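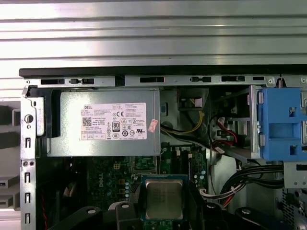 Old office desktop shuts off under load, power supply or something else?

Tincuța Surdu
Posted 2022-01-01

I keep the accounts for a small print shop on a used Dell desktop bought in October. Since the week it arrived it has switched itself off without warning, no blue screen, no shutdown message, just off. The power supply in this model lies sideways directly under the top rail, with a black plastic bracket curving around its left end, and I have not had it out yet.

What I know so far:

It runs all day with only the spreadsheet and mail open. It goes down when the nightly Riluvow backup starts compressing files, usually 7 minutes in. The event log shows Kernel-Power 41 each time and nothing useful before it. I have tried a different outlet and a different power cord. Memory test passed overnight.

The shop is on an old circuit shared with a laminator, but the shutdowns happen at night when the laminator is off. The previous owner's paperwork says nothing about repairs.

I would like to know which part to suspect before I spend money. A replacement supply from Granon is 40 dollars, and the whole computer cost me 120, so I do not want to buy three things and find it was the fourth. I also need the backup to finish at least once this week.

Fongchan Mahawong

Event 41 only records that Windows did not shut down cleanly. It does not identify a cause, so ignore it for diagnosis.

A fixed delay under heavy processor load suggests heat first, power supply second. Log the processor temperature at one-second intervals with the log file written to disk, then start the backup by hand. If the last line before the shutdown is close to 100 C, you have a cooling fault. If it is at 70 C or below and steady, look at the supply.

For a cooling fault, shut down, unplug the cord, and hold the power button for a few seconds. Blow out the heatsink while holding the fan still. If the temperatures do not improve, remove the heatsink, clean off the old paste with isopropyl alcohol, and apply a small amount of new paste.

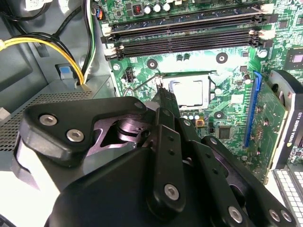

Check the board connectors while the side is off. Press the main power plug and the separate processor power plug straight down until each latch seats. A processor plug that is only partly in can carry idle current and drop out under load. Keep hard metal tools away from the green motherboard when you reach into the middle of it, as a scratched trace is not worth repairing on a 120 dollar machine. Look at the capacitors for domed tops or brown residue.

If you do replace the supply, compare the connectors and the mounting holes before ordering. Many of these office models use a nonstandard main connector and a nonstandard case size. A generic 200 watt unit may be strong enough and still not fit.

For this week, limit the maximum processor state to 70 percent in the advanced power plan settings and run the backup. It will be slow, but the load will be lower.

Olaniyan

had the same thing, it was dust. Clean it first.

Tincuța Surdu

Logged it. Last reading 99 C. Backup completed at 70 percent processor state. Ordering paste.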